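About us – Zotar

Zotar sets up, looks after and fixes two-arm table cells. Small shop, small crew. We started in a rented unit behind a tire place and we still answer our own phone.

Most of our work is the same kind of cell: two arms, a pair of two-finger grippers, one table, a few cameras. Customers use them for sorting and putting-away jobs. We get them running and keep them running.
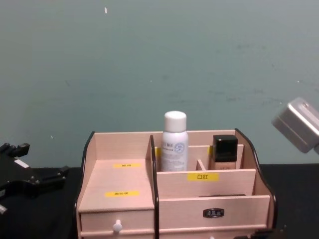
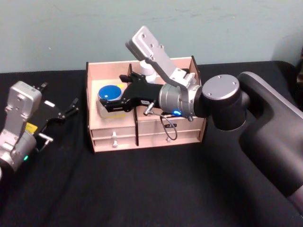
What we do

Setup. We come with the arms crated and leave when your people can run the cell without us. Usually 5 working days. Day one is the table – level it, bolt it, check it again. Skip that and everything later is off by a hair and you chase it for weeks. Then arms, cables, cameras, then a long boring afternoon of calibration.

Care. Every cell we put in gets a visit after 300 hours of run time and another at 800. Same list each time:
Fingers off, cleaned, checked for wear at the tips
Wrist screws checked with a torque driver, not by feel
Cables – bend points, connectors, strain relief
Camera mounts, lens wipe, recheck against the target
Stop button. Press it. Press it again with the arm moving slow
Backup of the settings, one copy stays with you

Repair. Call first, ship second. A lot of what gets sent to us as a dead gripper is a connector that has backed out a little. Octavio can talk you thru that in one call and you keep your arm. If it does need to come in, we bench it the day it lands and tell you what it needs before we touch it.

About the cables

We get asked about this more than anything. The cable at the wrist needs slack. Too tight and it pulls on the connector every time the wrist turns over. Too loose and it catches on whatever the arm is reaching into, a drawer pull, a box edge, the other arm. We set the loop with the arm at its worst reach, not parked at home. Then we run the full job slow and watch only the cable. Please don't zip tie it afterwards to make it look neat. We will cut it off and we will be grumpy.

Tight spaces

Reaching down into boxes with dividers is the hard one. Two grippers, thin walls, not much room between a finger and a panel. For those jobs we teach the approach from above first, one arm at a time, with the other one parked well back. Closing force starts low and goes up in small steps until the part stops slipping. Only then both arms together. Takes longer. Saves fingers.

If your job changes – new container, different height, a divider moved over – tell us. Most of the time it is a half day visit or a call, and it's a lot cheaper than a bent bracket.

Who we are

Mirta Cisternas started the company and still does the first visit on every new site. Before that she ran maintenance at Barrientos, nights mostly.

Octavio Sepúlveda – repairs and the phone. If it's a noise, record it on your phone and send it to him before you call.

Nélida Durán – calibration and cameras. Wrote the checklist above, and the long version of it, which is 34 pages and which we do use.

Szabolcs Sárközi runs the Landeck bench. Spare fingers, brackets, cable sets, all made up and labelled there.

Ivana Fuentealba – scheduling, quotes, invoices. Ask her for dates, the rest of us will tell you wrong.

Where we are

Main shop is in Grodedholm, second bench in Landeck. We drive to anything within a day of either one. Farther than that we can still do it but travel gets quoted seperately.

Please note, the Landeck bench closes for stock count in January. Urgent repairs go to Grodedholm that month.

Before you call

Have the arm serial number, the run hours, and whatever the screen says, word for word. Leave the power how it is. And don't take the fingers off yet, we want to see how they sit.

Page updated August 13, 2020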